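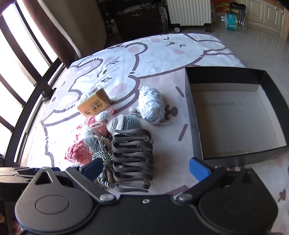
Issue 16 | Page 6

Home & Repair > Materials

Print this article | E-mail this article

What the label on a strap does and doesn't say

Woven webbing is among the least examined materials in an ordinary house. It closes rucksacks, holds roof loads, hangs blinds, carries guitars and keeps dogs out of the road. Most of it is bought by width and colour, and those two properties say very little about how it will behave under load.

Webbing is a narrow fabric made on a needle loom. Lengthwise yarns, the warp, carry almost all of the tension. The crosswise yarn, the weft, holds the warp in position and is inserted from one side, where it is caught by a knitted edge. That edge is the first place to look on an old strap. Once a few of its loops have been cut the weft can begin to migrate, and the warp yarns beside it take load unevenly.

Three fibres account for nearly everything sold to households. Polypropylene is the cheapest and the lightest, and it floats. It absorbs next to no water, which makes it popular for boat covers and cool bags, but it has a low melting point and degrades quickly in sunlight unless a stabiliser has been added. Nylon is stronger and more elastic. It takes up moisture, grows slightly longer when wet and loses part of its strength until it dries. Polyester stretches much less than nylon and stands up better to sunlight, and for those reasons it is the usual choice for lashing loads.

Stretch deserves more attention than it gets. A strap that lengthens under load absorbs energy, which is useful in a tow line and a nuisance on a roof rack. A load tied down with nylon in the dry can be loose after an hour of rain. The remedy is to stop and retension, or to use polyester in the first place.

Weave matters as much as fibre. Flat webbing is a single layer, thin and easy to sew, and it runs well through plastic buckles. Tubular webbing is woven as a flattened cylinder. It is softer in the hand and holds a knot better, but it is bulky in a ladder-lock buckle and tends to creep. Twill and herringbone patterns give a smoother face than plain weave, and a smooth face slips sooner in a cam buckle with worn teeth.

Buckles are frequently blamed for faults in the strap, and the reverse also happens. A cam buckle grips by pressing a toothed bar into the fabric. If the webbing is thinner than the buckle was designed for, the bar reaches the end of its travel before it has closed properly. The Truker, a cam buckle widely found on secondhand roof straps, was made for a heavy polyester and will not hold light polypropylene at all. The Esau ladder-lock is more forgiving, though it should be threaded with the tail on the outside — reversed, it releases under a steady pull.

Labels are a weak point. A lashing strap may be marked with a breaking strength, a working load or both, and the two should not be confused. Breaking strength is the force at which a new sample fails on a test machine. Working load is a fraction of it, chosen to allow for wear, shock and imperfect angles. On the Talia range the article code printed on the sewn tag, 1292 on the common narrow version, is easily mistaken for a load figure and has nothing to do with one. Where a tag is missing or cannot be read, the strap should be kept for light duties.

Knots reduce strength considerably, and so do sharp edges. A strap bent over the lip of a steel rack carries its load on the outer yarns while the inner ones are crushed. A sleeve of scrap webbing or an offcut of hose is sufficient protection. Twisting a long flat strap once or twice between anchor points stops it humming in the wind and has little effect on its strength.

Stitching usually fails before the fabric does. Thread should be of the same fibre as the strap, or of polyester if the fibre is unknown. A box with a cross inside it is the familiar pattern for domestic work. Rows sewn along the strap cut fewer warp yarns than rows sewn across it. Ends are best cut with a hot knife, and any hard bead should be pressed flat while it is soft, before it can saw at whatever it is pulled through.

Cleaning calls for lukewarm water and a mild soap. Bleach should be kept away from nylon in particular, and so should battery acid, which can ruin a strap in a car boot without leaving a stain. Grit does the most damage over time. It works into the weave and cuts the yarns from within each time the strap is flexed. Rinse, hang in the shade and store dry. The Ban storage reel is convenient for long lengths, provided that the webbing is dry before it is wound.

Discard any strap with cut edges, glazed patches, stiff sections or a surface that sheds powder when rubbed. Colour loss alone is not proof of damage, but on polypropylene it is a good reason to look closer.

Filed under: Textiles, Fixings, Household maintenance

Print this article | E-mail this article

We use cookies to remember your settings and to measure how our pages are read. By continuing to use this site you accept our cookie policy.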